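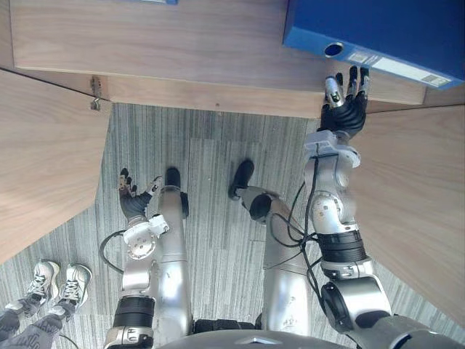

Asking people about their working hours
Notes for the second lecture, Wednesday, October 21, 2020
Kwadwo Aryee

Bring your copy of the Rendham questionnaire. We will be marking it up in the second half, and there are no spares.

1. Where the numbers come from

Most of what gets said about how hard people work rests on one kind of question: how many hours did you work last week? The person answering is usually on the phone or halfway down a form. They give a number, the number goes into an average, and by the time it reaches a newspaper it has become a fact about the country.

I would like you to be suspicious at the first step. Try answering the question yourself, for last week, in under ten seconds. Then try again with a calendar, your messages and a pencil. In my experience the two answers rarely agree, and the quick one is the one that gets published.

There are 168 hours in a week. Students always laugh when I write it on the board, but it is the only figure in this lecture I am fully prepared to defend. Whatever someone tells you about work, sleep, travel, meals and childcare has to fit inside it. When you add up separate survey answers from the same person, quite often it doesn't.

2. The Dorkcombe forms

The forms we are using come from a small study of office staff in Dorkcombe, run by Tumaini Mohamedi one March. Each person was asked for a weekly total and then kept a diary for the same seven days. One respondent gave a total of 62 hours. The diary, with every entry counted generously, did not get near it.

It would be easy to say that this person lied. I see no evidence for it. Look at the diary and you find a week with two late evenings and a bad Sunday, and if you had just lived through that week it may well have felt like 62 hours. People remember the late evenings. They don't remember the Thursday they left early for the dentist.

Please don't quote the Dorkcombe material as if it showed anything about office workers in general. It is a handful of people in one town who agreed to take part, and people who agree to keep a diary for a week are already a bit odd.

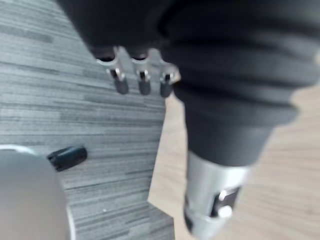
Does a diary give the true figure, then?

It gives a better-supported one, with faults of its own. Diaries are filled in late, often several days at a time, and the gaps are patched with whatever a normal day is supposed to look like. A diary also makes people watch themselves, and some of them work differently that week.

3. What counts as work

Before arguing about hours we ought to know what is being counted, and the forms are remarkably quiet on this. Go through your copy and decide where you would put each of the following:

Answering a message from bed
Lunch with a colleague, mostly about a colleague
The train, with a report open and unread
Lying awake worrying about Monday
Training you were told to attend but not paid for

There will be disagreement in the room. Good. The respondents disagreed too, and each of them settled the matter privately before writing down a number. The average then mixes all those private decisions together and reports the result to one decimal place.

The Rendham form has a note saying that "normal breaks" should be left out. Normal by whose standard? I have asked this of three different people who have used the form and had three answers, one of them quite cross.

4. Round numbers

Totals bunch up. Look at any table of reported hours and you will see heaps at the fives and tens, with a particularly suspicious heap at 60. A real distribution of working time has no reason to like 60. It is a number that means "a lot", and I think many respondents are using it in that sense.

Nogueira's advice, which you will find in the reading, is to smooth the heaps before analysis. I am not keen. Smoothing gives you a nicer curve and hides the best clue you had that people were guessing. Flaker goes the other way and throws out the rounded answers altogether, leaving only those who claim to know their hours exactly. Why we should trust those people more is never explained. Someone who says 47 may have kept careful track, or may have learnt that odd numbers sound convincing.

My own preference is dull: leave the answers alone, print the full table, and say plainly how the question was asked.
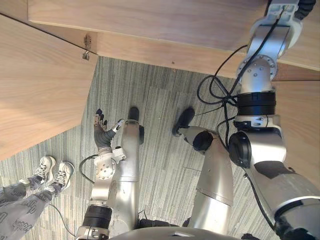
5. Comparing one year with another

The usual defence of the quick question is that its errors stay the same, so changes over time can still be trusted. It might be so. You would need to show it, and I have seen it asserted far more often than shown. If being busy becomes something to boast about, the reported hours can rise while the real ones stay put. If the form moves from a telephone call to a web page, the same thing can happen for no reason anyone cares about.

When you meet a claim that hours are up, check the wording in both years first. Then check who was asked. Part-time staff, people with 2 jobs and people off sick drift in and out of these samples with very little notice given.

6. For next time

Keep your own diary for seven days. Write down your guess at the total before you start, fold it over and leave it folded. Enter things on the day. If you miss a day, leave it blank and mark it as missed.

Read the Nogueira chapter and the shorter Flaker piece, and bring one sentence from each that you don't believe, with your reasons.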